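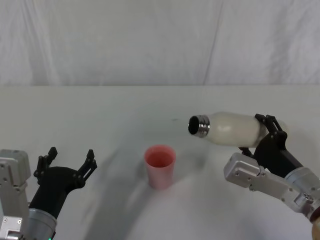 *White tabletop and cloth backdrop.*

**Umance publishes revised care guidance for reusable drinks bottles**

Zanddale, 7 Aug 2021

Umance has published the second edition of its care guidance for reusable metal and plastic drinks bottles. The document replaces the edition issued in April and applies to bottles of all sizes sold for household use. It may be downloaded free of charge from the Umance website.

The revision follows a postal survey of households in Zanddale and the neighbouring district of Erow. Umance received 1,353 completed forms. Of these, 433 stated that the bottle was rinsed but not washed between uses, and some 3 in every 100 stated that the cap was never taken apart. The form did not ask about the age of the bottle, and the results should not be read as a measure of wear.

The main change concerns the screw thread. The first edition treated the neck and cap as a single item. The second gives separate steps for each:

- Remove the cap and take out the seal, where the maker allows this.
- Brush the thread in the direction of the turn, using warm water and washing-up liquid.
- Brush the inside of the rim separately with a narrow bottle brush.
- Rinse all parts and leave them apart until fully dry.

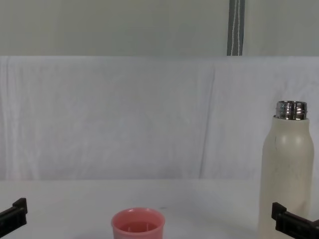 Drying is covered at greater length than before. Bottles with a narrow neck hold moisture at the shoulder, and the guidance now advises standing them upside down on a rack first, then upright with the cap off overnight. Storing a closed bottle is not advised unless both the inside and the seal are dry.

A new section deals with painted and coated bottles. Scouring pads and bleach should not be used on the outer surface. Light scuffs do not affect use. A dent in the rim may prevent the cap from sealing, and the bottle should then be kept for cold drinks at home or replaced.

Advice on dishwashers is unchanged. Double-walled bottles should be washed by hand unless the maker's label says otherwise.

Printed copies will be sent to libraries and leisure centres in both districts. The first print run is 2,399 copies. A large-print version was prepared by Maeng, which also set the first edition, and is available on request.

**Notes to editors**

The guidance is advisory and does not replace instructions supplied with a product. The survey form and a table of results are included as an annex. Requests for printed copies should be sent to the Umance publications desk in Zanddale, stating the quantity and format required.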